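Radu Street Neighbors, minutes of the general meeting, 27 May 2018

Started late. Marisol Valdovinos in the chair, Refugio Becerra taking notes under protest.

Minutes of the last meeting were approved after the word "shouting" was changed to "discussion" in both places.

1. Block party
The party stays in July. The Drarkeo lot is ours again provided we return it without chalk on it. Last year's band has offered to come back, and the offer was noted. Marisol will ask whether they know a second song.

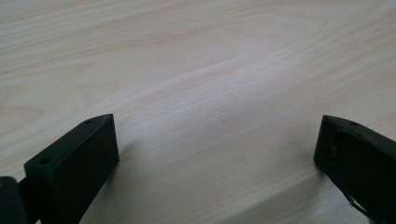 2. Parking during the party
Residents on the even side feel they gave up their spaces last year and should be excused. Residents on the odd side remember it differently. Agreed to close both sides and be unpopular evenly.

3. Money
Balance is $347. The permit costs $100 and the bounce house, from Grernemex, costs $76 an hour with a two-hour minimum. A motion to rent it for the whole afternoon failed on arithmetic. Two hours approved. A further motion to let adults in for the last ten minutes was withdrawn when the weight limit was read out.

4. Flyers
The printer's cheapest rate starts at 1000 copies. We have almost 100 households. Tabled. 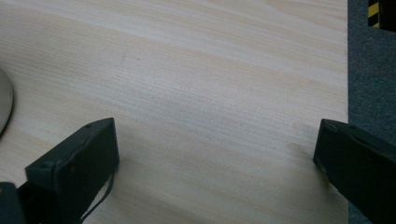 Refugio asked that it be recorded that he offered to print the flyers at home last year, and that he is still waiting to be paid back for the ink. Recorded.

5. Other business
The Sonetti hedge. Carried over.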